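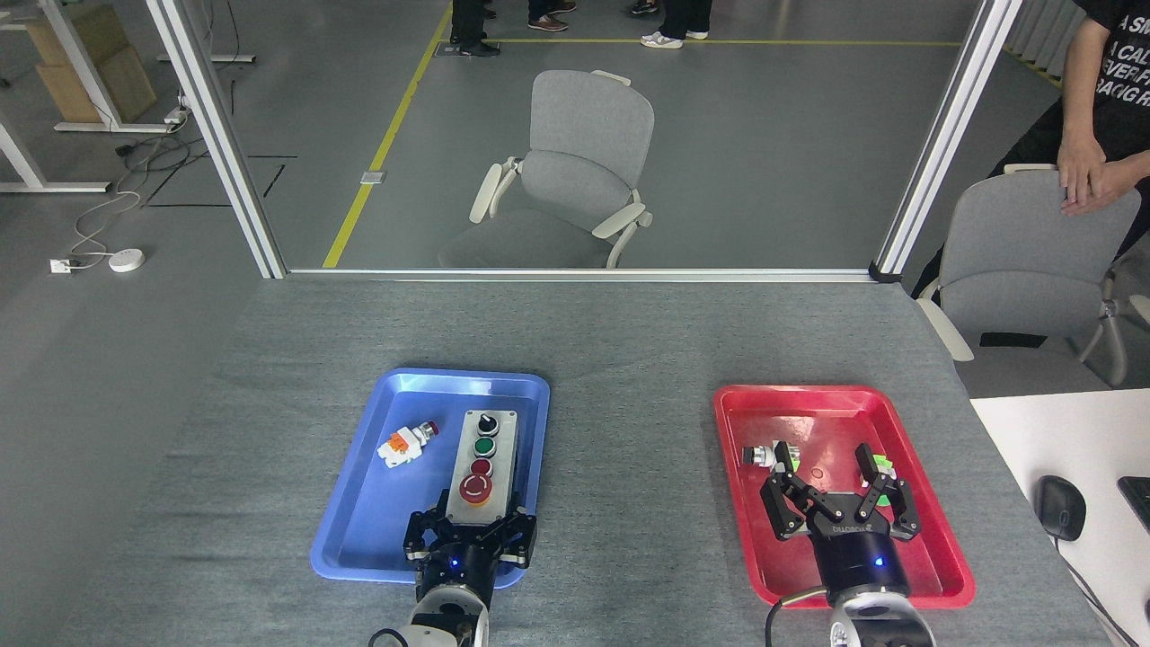
A reader in Seltville wrote back before I had even finished posting: the county clerk says the recount is over, so why is anyone still going on about the October ballots?

Home | Threads | Elections | County | Archive | Search

Fair thing to ask. The recount is over. The dispute about who gets to draw the new commission districts is not, and the October vote is what decides it. I'll take it in order.

1/ Measure 45 passed in October by 300 votes. It takes the job of drawing county commission districts away from the commission and gives it to a nine-member panel picked by lot.

2/ The commission majority opposed it. They said so in public, spent money on mailers against it, and lost. The recount moved the margin by two votes and then moved it back.

3/ State law gives the commission 81 days after certification to write the rules for the panel. How people apply, who screens the applications, what counts as a conflict of interest. The measure itself leaves all of that open.

4/ That was a weakness in the measure. I said so before the vote and I still voted for it.

5/ The draft rules came out Friday evening. They run 22 pages. Most of it is routine. Section six is the part to read.

6/ Section six says an applicant can't have signed a petition "relating to the structure of county government" in the last four years. Measure 45 got on the ballot by petition. So everyone who signed to create the panel is barred from sitting on it.

7/ No matching rule covers people who gave money to the campaign against it. You can have written a check to stop the panel and still apply.

8/ The majority's answer is that a signature is a public statement and a donation is private. Donations over $100 are listed on the county website with names and street addresses. I looked at the list this morning.

9/ Someone asked how many people this hits. The clerk validated 1,453 signatures from the Lubis precincts alone. That's the east side of the county, and it's the part that was split three ways in the last map.

10/ If you haven't seen the current map, District 2 starts at the Flomitz town line, follows the creek south, and then takes one side of a single road for four miles to pick up the subdivisions at Tultska. People across the road from each other vote for different commissioners.

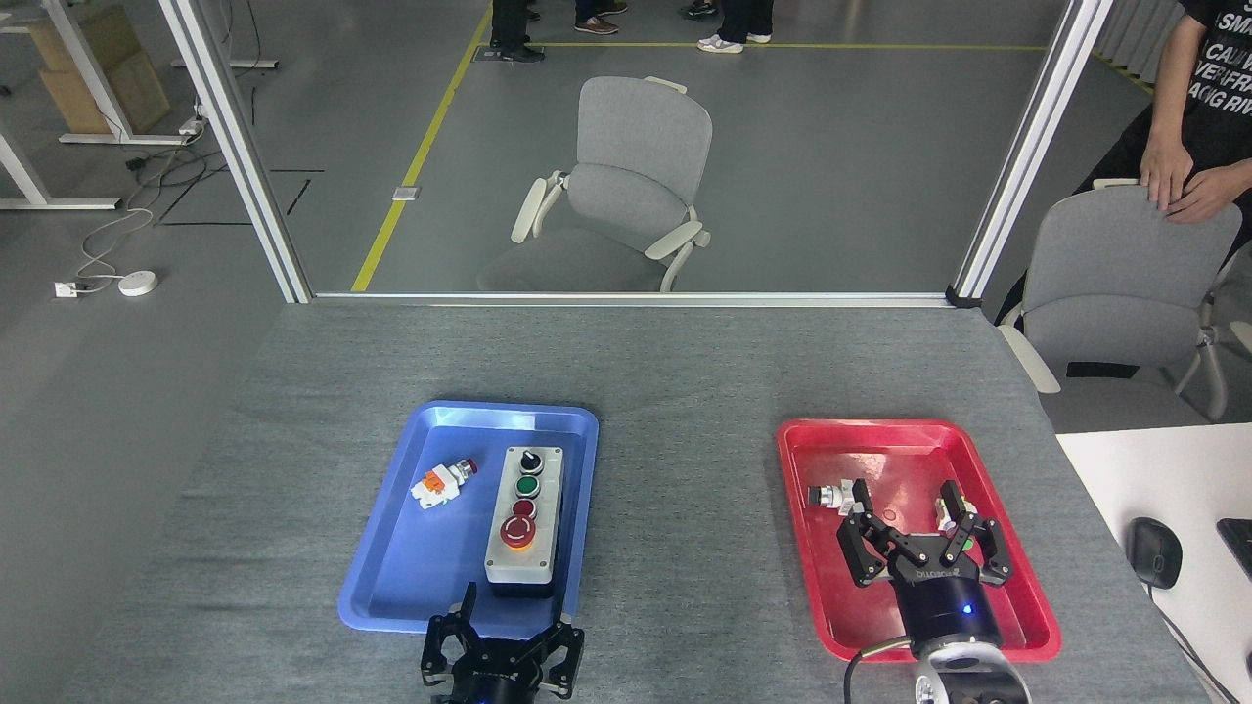

Vol. 6, No. 4 — page 3

11/ Back to the rules. Section nine is also worth a look. It lets the commission send a finished map back to the panel "for technical correction" and doesn't say how many times, or what technical means.

12/ Other places that use a citizen panel usually allow one return, with the reasons in writing. Copying that would take one sentence.

13/ I've had two replies saying this is all one party's doing. The vote to release the draft was 4 to 1, and the four were not all from the same party. Incumbents like the districts they won in. That goes for both sides.

14/ The one no vote came from the commissioner for the Lubis seat, who wanted sections six and nine taken up separately. The motion didn't get a second.

15/ What happens now: written comments are open until the next regular meeting. They have to name the section number or the clerk files them as general correspondence, and general correspondence doesn't go in the packet the commissioners get.

16/ So put "Section 6" or "Section 9" in the first line. Keep it short. You don't have to be a registered voter to comment, but you do have to give a county address.

17/ Several people asked about a lawsuit. Nothing has been filed. I would expect one if section six stays as written, but a judge probably won't touch a draft — it has to be adopted first.

18/ Correction to post 3: the 81 days run from the day the recount was certified, which came later than the first count. The deadline is further off than I first had it in my notes. The number of days is right.

19/ One more on the recount, as it keeps coming up. It was asked for by the no side, paid for by the no side, and watched by both. The result stood. I don't think they were wrong to ask. With a margin that small I would have asked too.

20/ I'll post the section numbers again the night before the meeting. If the draft changes before then I'll start a new thread and link it here.

Posted 2026-02-22

Recent threads
Why the Flomitz polling place moved twice
What the county pays for outside lawyers
Tultska road bond: the vote by precinct
How a commission vacancy gets filled
Reading the Seltville budget, part two

Contact | Copyright 2026, all rights reserved | Back to top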